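Filed under: Build Notes > Self-Driving (Small) > Data

January 26, 2024
by Wayne Cormier

How to Collect Street Driving Data for a Small Learned Driver

I get more email about data than about anything else on this site, which surprised me at first because I figured everybody would want to talk motors. So here goes, the long version! I'm going to walk through how I gather driving examples for Tolo, my little four-wheeled delivery rover, from the minute I pick a street to the minute the files are ready to train on.

Quick background if you're new. Tolo learns by copying. I drive it with a handheld controller, it saves what the front camera sees plus what my thumbs are doing, and later a network tries to guess my thumbs from the pictures. The fancy name is behavior cloning. My setup is a used Kendix camera, a small computer zip-tied to the deck, and a logging program Sihan Lu wrote and very kindly lets me use (Sihan calls it Were, don't ask me why, I did ask and I still don't know). You can follow along with pretty much any rig that saves pictures and commands with matching times.

What you'll want before you leave the house:

- the rover, charged
- a spare battery for the controller (I have walked home for this twice)
- a second person to watch for cars
- a notebook, paper, with a pen that works
- a soft cloth for the lens
- enough free space on the drive for twice what you think you'll record

Step 1. Pick a boring street

My first instinct was to go find somewhere interesting, with roundabouts and speed bumps and all that. Bad plan! The network learned a little bit of everything and couldn't hold a straight line. Now I start on the plainest residential street I can get to, low traffic, decent pavement, and I stay there until the rover can drive it half asleep.

The other thing I look for is what's painted on the road, or in this case what isn't. A lot of the lane-keeping tutorials out there assume you have a nice bright line to follow. My neighborhood doesn't, so Tolo has to work from the curb and the grass and the general shape of the street. If your streets are like mine, collect on streets like mine. Training on painted roads and then driving on bare asphalt got me a rover that wandered around like it had lost its keys.

Ask around before you settle on a place, too. Check what your town says about small powered things in the roadway, and talk to the people who live there. Hannelore Pfister lives near the stretch I use and she was the one who told me when the street is quietest, which saved me a lot of standing around.
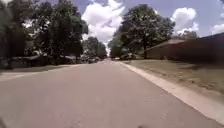
Step 2. Fix the camera and leave it alone

Once the camera is bolted down, it stays bolted down. I mark the bracket with a paint pen so I can see right away if it has slipped. Even a small change in tilt moves the far end of the road up or down in every picture you save, and the network will happily learn two different ideas of where "straight" is.

Then do the dull checks. Wipe the lens. Record ten seconds in the driveway, pull the file, and look at it on a real screen. Is the road filling the lower part of the picture, with the far end of the street somewhere near the middle? Is any of the rover in view? I like none of it showing. When I had a corner of the bumper poking in, the model got weirdly attached to it, and when I swapped bumpers everything fell apart.

A bit of softness is fine, by the way. I shrink the pictures way down before training, so faraway parked cars turn into little smudges no matter what I do. I stopped chasing sharpness after the first month.

Step 3. Drive more than the good line

Okay, this is the step I'd put in bold if I could. If you only record yourself driving beautifully down the street, the rover only ever sees beautiful. The first time it drifts toward the curb by itself it has no idea what comes next, and it just keeps drifting, and you're running after it in your slippers.

So I split every outing into three kinds of runs:

1. Plain runs. Down the street and back at an even speed, holding whatever position you want the rover to hold. Keep your thumbs smooth.

2. Recovery runs. With recording OFF, steer toward the curb. Stop. Turn recording ON, and steer back to where you should be. Turn it off again. Do this on both sides and at different angles. You want the coming back in your data and you don't want the going wrong, so that switch really matters.

3. Odd runs. Start from a funny angle, start close to a parked car (with room!), start facing a driveway. These are short, a few seconds each.

On the last outing we ended up with 68 clips. Of those, 21 were recovery clips, and I'd say those did more for the rover than all the rest together. Cuiping Zou did the driving on a good chunk of them, and I recommend that too, having a second driver. She brakes earlier than I do and takes a wider line past parked cars, and with both of us in the mix Tolo stopped copying my bad habit of hugging the right side.

If your two drivers disagree on something big, though, like which side of the road to be on, sort it out before you record. A network that gets told left and right for the same view will split the difference and go down the middle.

Step 4. Go get the shade

Sun is the thing that trips up small cameras, at least mine. On a bright day you get a washed-out road, big white clouds that the camera thinks are the most important thing in the world, and then really deep dark areas under the trees. The auto exposure hunts up and down between them. And shadows lying across the pavement can look an awful lot like an edge if you've never seen one before.

My first model learned to be scared of shadows. It would roll up to the shade of a tree and swing away as if there were a wall there! The fix was plain old quantity. We went back and drove through those shadow bands over and over, straight across, without touching the steering, so the model could see that dark road is still road.

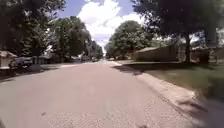 I also write the sky down in the notebook for every batch: clear, puffy clouds, flat gray, low sun. It takes two seconds and it lets me check later that I haven't filled the whole set with one kind of day. I had exactly that problem in November, when I went back through my notes and found sunny, sunny, sunny, all the way down the page, and then wondered why Tolo was so lost under an overcast sky.

One more light tip. Drive the same street in both directions. You get the sun from the other side, the curb lands in a different spot, and the trees throw their shade differently. It's like getting a second street for free.

Step 5. Write it down while you're still out there

After each run I jot the clip number, who drove, which kind of run it was, and anything strange. "Trash truck passed." "Dropped controller." "Forgot to turn recording off, last bit is me carrying the rover." You think you'll remember and you won't. Wanting Liang helps me sort the files in the evening and she has made it very clear that clips with no note go in the trash.

If someone walks through, I stop and toss the clip. I'm training a steering model and I don't need my neighbors in it.

Step 6. Clean up at home

Copy everything to two places before you touch anything. Then:

- Cut the start and end of each clip where the rover is sitting still. Too many still pictures and the model learns that parking is a great strategy.
- Check the timing. Play a clip with the steering shown next to it and make sure the turn and the thumb happen together. Mine was late by a few pictures for weeks and I blamed the network the whole time.
- Thin out the straights. On a street like this one, nearly everything you record is "go straight," so I throw away a lot of it until turns and recoveries make up a decent share.
- Flip some. Mirror the picture, reverse the steering, and you've doubled your corrections. Skip this one if the side of the road matters for your rover.
- Set aside whole clips for testing. Don't pull random pictures out of the pile, because two neighbors in the same clip are almost the same picture and your score will look way too good.

After all that trimming, the last batch came down to 743 seconds of driving I was happy with, and 403 of those were plain runs. Not huge! It was enough to get Tolo down the street without me grabbing the controller, on a cloudy day and a bright one.

Step 7. Let it drive, then collect where it fails

Train, take the rover back to the same street, keep your thumb on the stop button and let it go. When it messes up, write down the exact spot and record a handful of clips right there. Then train again. I do this loop three or four times before moving to a new street, and each round is shorter than the one before.

Next on my list is Kanwood, which is a loop of streets with actual hills in it, so the far end of the road won't stay politely in the middle of the picture anymore. I've already put a stiffer bracket on the camera and bought a second battery, and Cuiping has called dibs on the downhill side.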